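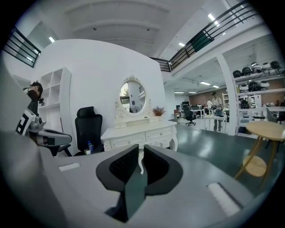 The Brestardale vanity dresser is a bedroom piece from Furkham with an oval mirror and drawers in two rows. It is sold in one finish, white, on the dresser and the mirror frame alike. The legs are carved, the drawer knobs are small and round, and the mirror frame is topped by a scrolled crest. There is room at the end of the top for a small arrangement of dried flowers, as on the one standing by the curved wall in our showroom. The mirror comes mounted.

Top and drawers
The top wipes clean with a damp cloth. Do not use bleach or anything gritty on the carving. Drawers pull out fully for cleaning and should go back in the same slots. Spare knobs are kept in stock and can be ordered singly.

Matching pieces
The Tomar stool fits under the dresser and is priced separately. The Arar bedside cabinet has the same knobs and the same white. Both can be added to a dresser order and will ship together.

Price and delivery
Dresser with mirror: $900
Dresser, stool and two bedside cabinets: $2,000
Delivery takes 6 weeks from the date of order. Two people bring the dresser to the room you choose and take the packaging away. Please measure stairs and doorways first. Returns are accepted within 3 weeks if the piece is unmarked.

Orders for delivery to an upper floor without an elevator need to be arranged by phone. Ask for Harvey Robichaud in the delivery office.

Prices last changed August 13, 2019.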